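Sorting Out the Small Stuff: Hair Ties, Clips and Other Drawer Fillers

Most homes have at least one drawer that nobody wants to open. In a house with long hair in it, there are usually two, and the second one is in the bathroom. Hair ties get tangled with clips, clips get tangled with loose thread, and the one you need at 7 in the morning is always at the back.

You do not need to buy a storage system to fix this. An hour, a flat surface and a few boxes you already own will do it. 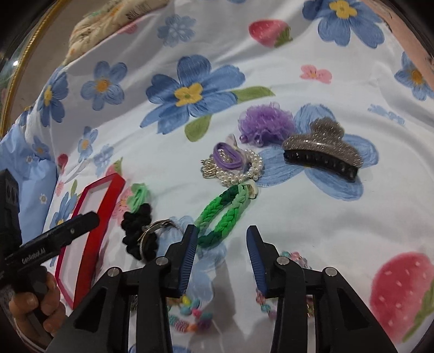 Amparo Arrieta
Home and Laundry Editor

Start with a flat surface

Empty everything onto a bed. A bed is better than a table for this job. Small things don't roll off a bedsheet or bounce under the stove, and you can gather the corners and lift the lot if you get called away. A plain sheet makes dark pins easier to see, but any sheet will work.

Collect from every room before you start. Check coat pockets, the car, gym bags, the shower shelf and the bottom of the laundry basket. Run a hand down the sides of the couch.

What to throw out

Go through the elastics first. Stretch each one gently and let go. If it stays long, or you can see the rubber through the covering, put it in the trash or in the kitchen drawer for closing bags of rice and flour. Any tie with a metal join should go too, as the join snags hair.

Open and close every clip twice. A weak spring will not get better. Clips with a missing tooth can still hold a bag of chips shut. Barrettes with a bent clasp can often be straightened with flat pliers if you put a piece of cloth between the jaws and the metal.

Bobby pins that have lost the plastic tips scratch the scalp. Throw them out. The same goes for anything with rust on it, because rust will mark a white towel for good.

Washing what you keep

Hair ties and scrunchies pick up oil, hair spray and conditioner, and few people ever wash them. Pull off the caught hair first. Small embroidery scissors or a seam ripper will get under the tight strands.

Put fabric pieces in a mesh bag and wash them on cold with the regular load. Lay them flat to dry. The dryer shortens the life of elastic.

Velvet and satin should be done by hand in a bowl of lukewarm water with a teaspoon of dish soap. Press, don't wring. Let them sit for 11 minutes, rinse, and roll them in a towel.

Plastic clips can soak in the same bowl. Keep glued-on stones, pearls and bows out of the water and wipe them with a damp cloth instead. If a stone has come off, a dot of clear craft glue on the end of a toothpick is enough. Leave it overnight.

Boxes that work

Shallow is better than deep. If you have to dig, the drawer will be a mess again by Thursday. Lids from shoe boxes, gift boxes and the trays from chocolate assortments are all good. Measure the inside height of the drawer before you choose.

Keep the soft things together and the hard things together. Clips with teeth catch on fabric ties and pull threads.

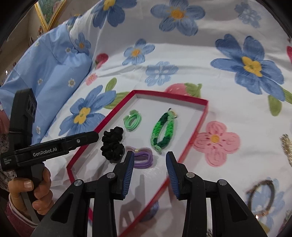
Scrunchies and hair ties in a shallow box.

A few more tips from readers

Elin Lewis keeps bobby pins on a magnetic strip inside the medicine cabinet door. The strip was meant for kitchen knives and she cut it down with a hacksaw.

Narendra Grewal has three daughters and gives each one a carabiner from the hardware store. All the ties go on the carabiner, and the carabiner goes on a hook by the door.

Olga Cordero uses an old ice cube tray for stud earrings and tiny clips. She lines it with felt so it doesn't rattle.

Headbands are awkward in any drawer. Slide them over a paper towel tube or a tall jar and stand it on the shelf. You can keep pins inside the jar.

Keeping it that way

Put a small dish next to the bed and another by the shower. Empty both on laundry day. Go through the boxes again in February, when the winter hats are getting less use and the lost clips start turning up in coat pockets.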